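Looking After the Fingers on Your Noltach Hand-Held Gripper

If you've been using a pair of Noltach grippers for a few weeks, you will have noticed that they don't stay as crisp as they were when you took them out of the box. The fingers get a bit of side-to-side play, the pads pick up fuzz, and one day a sock that used to lift nicely just slides away from you. None of this is hard to put right, and I find it rather a pleasant job with a cup of coffee nearby — though please keep the coffee on another table!

You'll need a 2 mm hex key, a soft brush (an old toothbrush is lovely for this), cotton swabs, a little rubbing alcohol and a fresh strip of grip tape if yours is past saving.

1. Start with the pads. Open the fingers all the way and look straight at the inside faces. Brush off the lint first, then go over the strip with a barely damp swab. If a corner is lifting, peel the whole strip off and replace it. I used to glue corners back down, and I was always doing it again by the next cleaning.

2. Close the fingers slowly and look at the seam. Light pressure should bring the two strips together along their whole length. A wedge-shaped gap at the tip usually means one finger block has gone on slightly crooked, so loosen its screw a half turn, square it up against its neighbor and snug it down again. Snug is plenty in plastic.

3. Now the linkage. Hold the body still and wiggle each arm sideways, one at a time, feeling for play where the brass bushings sit. Wipe the dust away from each ring with a dry swab. Please don't oil them, however tempting it is, as oil creeps forward and ends up on your pads and then on your laundry.

4. Do the second gripper the same way, even if it feels fine. You want the pair to behave alike when one is lifting the cloth and the other is waiting to take hold.

5. Finish with a soft thing. I like a knitted sock on bare wood, bunched up any old how. Lift a fold with one gripper, bring the other in low with its fingers closed, then open them and try to take the lower edge.
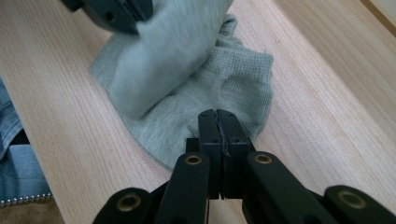
Yufang Shao wrote in to say that she skips the sock and tests with a thin cotton handkerchief, because a chunky knit will forgive a worn pad and a handkerchief won't. She also marks each new strip with the date in pencil on the backing before it goes on.

I've since added a handkerchief to my own kit, and it did catch one tired pad that I'd passed. I still do the sock first, though. If the knit slips, go back to step 1, and if only the thin cloth slips, try step 2 again before you reach for new tape.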